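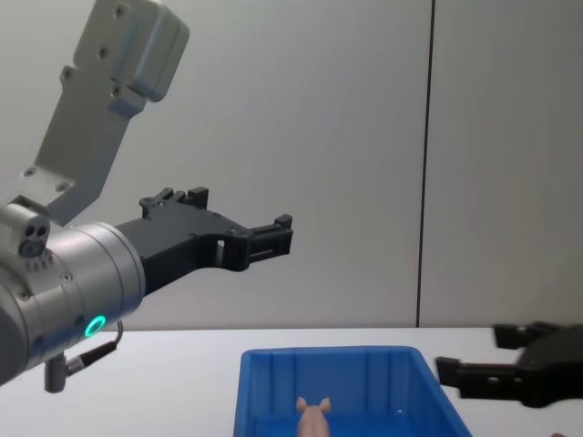

*Figure 4. Left and right grippers at the sorting station, blue bin in the work area.*

## 4. Setting up the Zirkis two-arm sorting station

This section is for packing staff and line leads at the Bestudmont site. It covers the start of a shift, the practice run with toy figurines, and what to do when the station stops. Maintenance of the arms is in Section 7.

The station takes over the job of moving loose toys into bins. Staff who used to stand at the sorting bench now look after the station, check the bins and handle the items the arms can't. Until you have been signed off by Danuta Mazurek, work with a second person present.

### 4.1 Before you start

You will need:

- your operator card
- a clean, dry cloth
- one blue bin, without cracks or a bent rim
- the figurine kit from the drawer marked Practice

**Caution:** Tie back long hair and take off lanyards before you step up to the table. Gloves with loose cuffs are not to be worn at this station.

1. Check that the station is in Hold. The panel must read HOLD before anyone reaches over the table.
2. Wipe the white tabletop. Dust and tape residue throw off the vision system, particularly near the bin.
3. Look over the cable at each wrist. It should curve freely and not be pinched against the housing. If it is pinched, leave the station in Hold and call maintenance.
4. Check the finger pads on both grippers. Replace any pad that is torn or has lifted at a corner.
5. Wipe the two small lenses on the wrist sensor block with the dry cloth. Do not use spray cleaner.

**Note:** The indicator light on the wrist shows green when the arm has power and no fault is logged. Green does not mean the arm is safe to touch. Go by the panel.

### 4.2 Placing the bin

1. Set the bin in the centre of the table with its long side running front to back.
2. Press down on each corner. The bin must sit flat and not rock.
3. On the panel, open **Bin** and choose **Find rim**. The station takes up to 15 seconds.
4. If the panel shows RIM NOT FOUND, turn the bin end for end and try again. After a second failure, use another bin.

The rim search allows for a bin up to 25 mm off centre. Past that, the arms will reach for the wrong spot and the station will stop itself.

### 4.3 Practice run

Do the practice run at the start of every shift and after any bin change to a different size. It uses the two toy pigs from the kit.

1. Stand the pink pig inside the bin, in the left half, facing the back of the table.
2. Stand the brown pig on the tabletop to the right of the bin. All four feet must be on the table.
3. Step back behind the yellow floor line.
4. Scan your operator card and press **Allow**. The arms will not move until Allow has been pressed by the person whose card was scanned.
5. Watch the right gripper. Its fingers should be open when it comes down to the brown pig, with one finger on either side of the figurine.
6. Watch the left gripper. It should stay above the bin, open, until the right arm has finished. 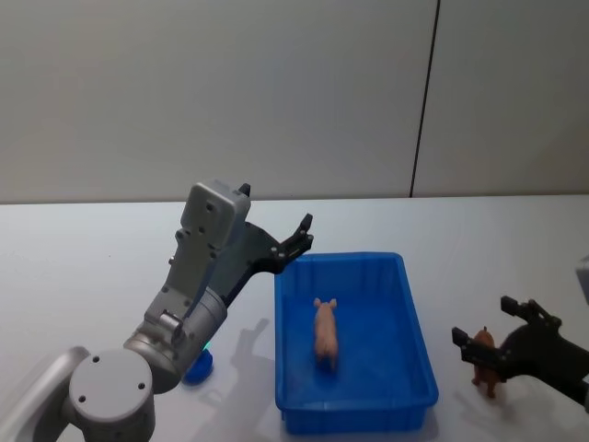
### 4.4 If the practice run fails

| Panel message | What to do |
|---|---|
| ITEM MISSED | Press Hold. Stand the figurine up again and repeat the run once. |
| ARM WAIT | Leave it for 40 seconds. If it does not clear, press Hold and call the line lead. |
| FORCE LIMIT | Press Hold. Check the bin for cracks and the pads for damage. Do not repeat the run. |

**Caution:** Never free a figurine by pulling against a closed gripper. Use **Open fingers** on the panel, and keep your other hand off the table while you do it.

### 4.5 Working alongside the station

A normal shift puts more than 800 items through the station. One person can look after it, but that person is not to be given a second line at the same time. Line leads must roster for this.

- Swap operators at each break. Watching the arms is tiring in a different way from sorting by hand.
- Put rejected items in the grey tub and sort them by hand between runs. Soft toys always go by hand.
- Anyone may press Hold, for any reason. Stoppages are logged against the station and are not used in staff reviews.
- Bench sorters moving to the station keep their current pay grade. Questions about rosters or retraining go to Walid Aoun in the Montes office.

### 4.6 End of shift

1. Press **Hold**, then **Park**. Wait until both arms have stopped.
2. Return both pigs to the practice kit.
3. Write any panel messages in the station log, with your initials.
4. Hand your operator card to the line lead.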